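Hand gripper drops thin sticks – is it really the pads?

Posted by Kristýna Štefanec

We run a pair of hand-held two-jaw grippers at a kitchen bench. Ribbed rubbery pads, one on each finger, black linkage bars with pivot pins, nothing exotic. They do bowls and bags well enough. Wooden chopsticks are where the right-hand one falls down. It closes, it looks as if it has hold of the thing, you lift, and the stick swivels or drops out towards the near end.

The seller (Drostura) says the pads are worn and wants to sell me another set. I'm not convinced. The ribs still look like ribs, and the left-hand gripper has done the same hours on the same jobs with pads out of the same packet. They also told me pads are good for 600 closes, and when I asked what load that was measured at I got the same sentence back.

What I've done so far: wiped the pads with a damp cloth, swapped to a different bundle of chopsticks, squeezed harder. Squeezing harder makes it worse, if anything. I haven't taken anything apart because the manual has one page on the linkage and it's a parts drawing.

Before I spend money, what would you check, and in what order?

Hélder Mota

Worn pads. Had this on mine, new pads, fine ever since. They're a consumable, just buy them.

 Kristýna Štefanec
 Did you change anything else at the same time?

 Hélder Mota
 Well I had it apart, so I cleaned the pins and tightened everything up. But it was the pads.

Bit-na Byun

I wouldn't buy anything yet. When somebody strips a linkage, cleans it, tightens it and fits new pads in one sitting, you can't say which of the four cured it, and the seller will always vote for the one he stocks.

The test that costs nothing is to swap the pads between your two grippers. Mark them first with a dot of paint on the back so you know which came from where. If the fault follows the pads, fine, Drostura was right and I'll shut up. If it stays with the right-hand gripper then it's the mechanism.

My money's on the mechanism, because of what you say about squeezing. A tired pad generally grips a bit better when you press harder. A jaw with play in a pivot goes the other way – the finger tips over under load, the two faces stop being parallel, and you're holding a round stick along one edge of the ribs. A bowl won't show it up. A chopstick will.

So, with the jaws empty:

Close it slowly on a strip of thin paper, near the tip of the pads, then again near the root. The paper should drag the same at both ends. If it slides free at one end the faces aren't meeting.

Hold one finger still and rock the other. You want to feel which pivot moves. On the ones I look after it has mostly been the pin beside the pad, but I've only had 3 of them through my hands, so don't take that as gospel.

Look at how each pad sits in its holder. If it was pushed in crooked it'll stay crooked, and no amount of wiping will help.

If a pin is loose, nip it up a little at a time and work the jaws between goes. Too tight and the gripper won't open fully on its own, and you'll have swapped one fault for another. No oil anywhere near the pads. I'd be wary of threadlock too until you've checked what it does to the plastic.

When it feels right, go back to the chopsticks, one on its own, laid clear of the bundle. Pick it up at the middle, then towards the thin end, then the thick. I do 8 lifts at each spot and write down the drops. Picking from the bundle tells you very little, as the neighbours prop the stick up for you.

 Kristýna Štefanec
 Swapped the pads over. The fault stayed where it was. Paper slid straight out at the tips, gripped at the root. One pin had play I could feel with a fingernail. I've nipped it up and put the pads back as they were. First go at the thick end was 7 lifts held, then a drop, so I'm not calling it mended. Still have to do the middle and the thin end, jaws wide open over a single chopstick with the bundle off to its left:
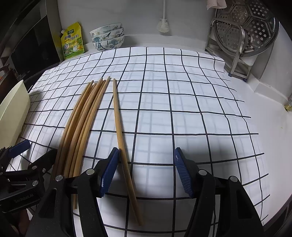
Abílio Azevedo
 Do the paper strip again after a week's use before you believe any of it. I nipped up a pin like that in April and it had worked loose again by the time I'd told everyone it was sorted. Ended up replacing the pin, and the old pads are still on.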